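보증금이라는 문턱: 플렌게이트의 임차 보증 제도가 작동하는 방식

임시 숙소에서 일반 임대주택으로 옮기는 가구가 가장 자주 막히는 지점은 월세가 아니라 보증금이다. 소득이 월세를 감당할 수준에 이르러도 계약 당일에 목돈을 내지 못하면 이주는 성립하지 않는다. 플렌게이트시가 운영하는 임차 보증 제도는 이 구간만을 다룬다. 현금을 지급하지 않고 시가 임대인에게 보증서를 발급하며, 손해가 확정되었을 때에만 예산이 집행된다.

제도의 기본 구조는 단순하다. 신청인은 숙소 담당 상담원을 통해 서류를 접수하고, 심사를 통과하면 월세 최대 2개월분에 해당하는 보증서를 받는다. 임대인은 이를 현금 보증금과 동일하게 취급한다는 조항을 계약서에 넣는다. 보증 기간은 최초 계약 기간과 같고, 갱신 시에는 별도 심사를 거친다. 보증서는 양도할 수 없으며, 세대원 변경이 있으면 재발급 대상이 된다.

2020년 6월에 공개된 운영 현황에 따르면 접수된 신청은 147건, 발급된 보증서는 82건이다. 반려된 신청은 38건이었고, 나머지는 심사 중이거나 신청인이 철회했다. 반려 사유로는 소득 증빙의 기간 불일치가 가장 많았다. 심사 기준은 직전 분기 소득을 요구하지만 일용직이나 단기 계약 노동자는 분기 단위로 끊어지는 서류를 제출하기 어렵다.

주거 상담 단체 우티코의 라이사 안드라지는 이 기준을 월 단위로 바꾸자고 제안해 왔다. 그의 설명으로는 서류가 부족한 신청인 상당수가 실제로는 월세를 연체한 적이 없다. 숙소 이용료 납부 기록이 남아 있으므로 이를 소득 증빙의 보조 자료로 쓸 수 있다는 것이다. 시 주거과는 5월에 이 제안을 검토 대상으로 등록했으나 납부 기록의 형식이 숙소마다 다르다는 점을 문제로 들었다. 어떤 숙소는 주 단위로, 어떤 숙소는 입소일 기준 30일 단위로 이용료를 정산한다.

임대인 쪽의 쟁점은 청구 절차다. 현금 보증금은 퇴거 시 수리비를 공제하고 돌려주면 끝나지만, 보증서는 손해를 입증한 뒤 시에 청구해야 한다. 입주 당시의 상태 기록, 퇴거 점검표, 수리 견적이 모두 필요하다. 임대 관리 회사 오데티의 헬유 그린베르가는 점검표 양식이 지나치게 세분되어 있다고 지적한다. 벽면 항목 하나에 도장, 균열, 못 자국, 습기 흔적이 따로 기재되고, 각 항목에 사진 번호를 붙여야 한다. 누락이 있으면 청구서 전체가 되돌아온다.

반면 시 주거과의 라사 리에피냐는 양식의 세분화가 임차인을 보호하는 장치라고 본다. 입주 시점의 기록이 없으면 기존 하자가 퇴거하는 사람의 책임으로 처리될 수 있고, 보증서 이용 가구는 다툼에 쓸 시간과 비용이 부족하다. 시가 손해를 대신 지급한 경우 그 금액은 임차인에게 무이자 분할 상환으로 청구된다. 따라서 청구액이 부풀려지면 부담은 결국 해당 가구로 돌아간다. 상환이 진행되는 동안에는 같은 주소의 갱신만 가능하고 새 주소에 대한 보증서는 발급되지 않는다.

이 마지막 규정은 비판을 받고 있다. 직장을 옮기거나 가족 수가 늘어 이사가 필요한 가구도 상환이 끝날 때까지 기다려야 하기 때문이다. 림쿠테 지구에서 이주 지원을 맡은 이에바 바라나우스키에네는 상환 이행률을 기준으로 예외를 두는 방안을 제시했다. 상환 계획의 절반을 연체 없이 이행한 가구에는 새 보증서를 허용하되, 한도를 월세 1개월분으로 낮추는 방식이다. 주거과는 이 안에 대해 전산상 두 개의 보증을 한 가구에 연결할 수 없다는 답변을 내놓았다.

제도 밖의 비용도 남는다. 보증서는 보증금만 대체하며 첫 달 월세, 공과금 개설비, 이사 비용은 포함하지 않는다. 가전제품이 없는 집에 입주하는 경우 초기 지출은 더 커진다. 일부 숙소는 퇴소 준비금 적립을 운영하지만 적립 의무가 없고, 입소 기간이 짧은 가구는 혜택을 보기 어렵다.
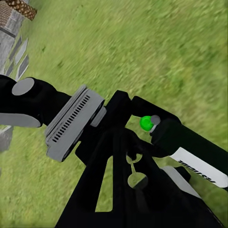
점검 대상의 범위도 아직 정리되지 않았다. 현행 양식은 실내를 기준으로 작성되어 있어 마당이 딸린 주택에서는 외부 공간의 상태를 어디에 적을지 불분명하다. 잔디밭의 얼룩진 부분, 잔디와 맞닿은 회색 블록 담, 담 아래쪽을 따라 놓인 옅은 회색 석판은 모두 ‘기타’란에 들어간다. 잔디의 색이 고르지 않은 것을 손해로 볼 것인지, 담의 이음매를 건물 구조로 볼 것인지에 대한 지침은 없다. 개정 양식의 초안을 맡은 아우슈라 세프는 외부 공간을 식생, 경계 구조물, 바닥재로 나누고 식생은 계절 변화를 이유로 청구 대상에서 제외하는 안을 제출했다. 초안은 주거과의 법무 검토를 받고 있으며, 시행 전까지는 기존 양식이 적용된다.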